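Re: Harrier counts at Grornis marsh

fgkikas: Walked the north dike at Grornis Saturday. Three harriers, all hunting low. Light was poor, so I kept it at ISO 408 equivalent and most frames are soft.

Stetsiuk63: Two were probably the same bird circling back. I log one per pass.
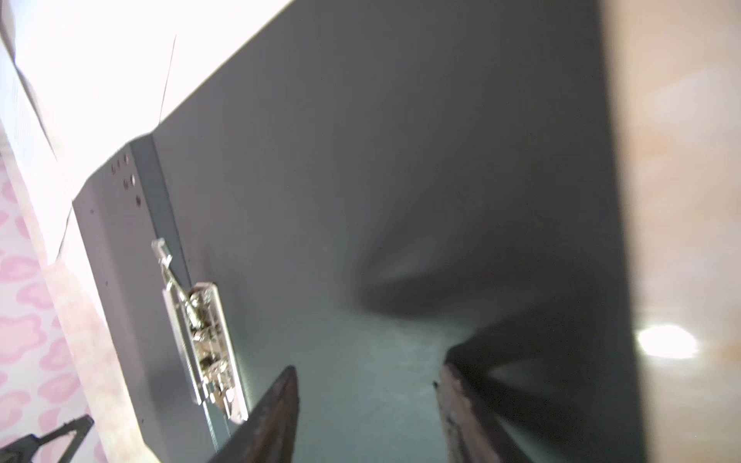 The gray file, spine side

fgkikas: Disagree. One was an adult male, the others brown.

Deligiannis: Try the Fetow side in November. Up to 100 yards closer.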